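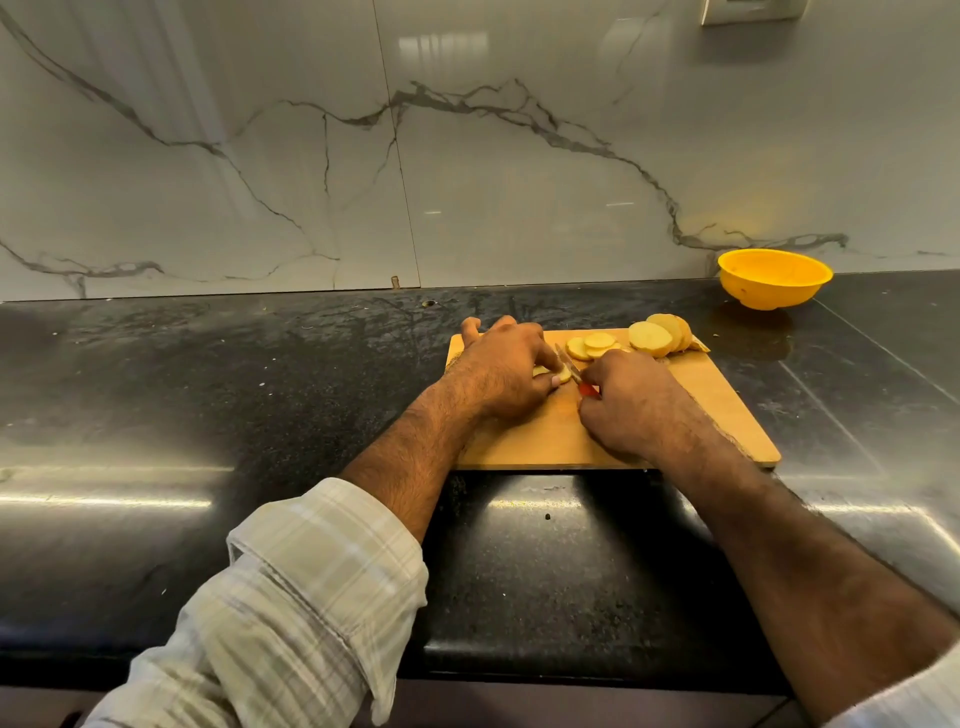

We started out showing the arm how to cut vegetables by remote control, and I'll admit I was the one pushing for it. Brian Sang ran 40 sessions on the Kendham rig and we got slices, sure, but they were slow and kind of mangled! So Bianka Kozma talked me into recording plain hand demonstrations from head height instead. What I like about these (Figure 3) is how much the holding hand gives you: the fingers curl over the top of the potato, the thumb stays tucked beneath, and one fingernail sits right beside the blade. Our remote setup has a single gripper, so there's no way to show it that. We ended up keeping 105 hand demonstrations, and I label the two hands separately.

Figure 3. Hand demonstration, slicing a peeled potato with a paring knife.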